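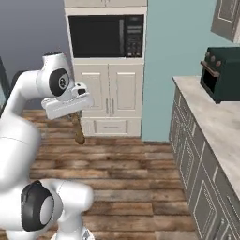
White arm, brown wooden handle.

List home | Threads | By author | Search | Log in

Re: [webfolk] Moving the Pinheiro store off Carnenska

Omprakash Joshi wrote:
> We're switching hosts in January and marketing wants the
> URLs "cleaned up" at the same go. So /shop/item.php?id=44
> becomes /lamps/something-pretty. My plan is to send every
> old address to the new home page and let people find their
> own way. Any reason not to? Also, can I cancel Carnenska
> the day the DNS changes?

Omprakash,

Yes, and no, in that order.

Sending everything to the home page is what we did at Wakomo, and I can report that a person who clicked on a floor lamp does not want to be greeted with our mission statement. They leave. Search engines are only a little more polite about it and tend to treat the whole lot as missing pages.

Map old to new, one line each, in a spreadsheet. Use 301s. Do the top 20 pages by hand, the ones with real traffic, and let a pattern rule handle the rest of the catalog. Anything you no longer sell can return a 404 or 410 with dignity. Watch for chains, too: Virgil Moldovan once showed me an address that made 10 hops before it arrived somewhere, and the somewhere was a login screen.

On Carnenska, keep paying them for another month. Lower the TTL on your records a couple of days before the move, and leave the old box up and read-only until its logs go quiet. And check where your mail lives. If the MX records point at the same account you're about to close, you'll have a very peaceful week.

I'd also ask marketing whether the URLs could wait until the host move has settled. Ea Skov did both together at Rorkine and when orders dropped she had 2 suspects and no way to question them separately. They will say no, of course, they've already picked out the slugs.

Happy to look over the rules file if you paste it here. Please don't attach it as a screenshot again.

Majdi

Last updated: January

Recent in this list
- Who renewed the wrong domain?
- Cookie banner covers the checkout button
- Re: Re: Fwd: Image sizes (was: lunch)
- Staging site showing up in search results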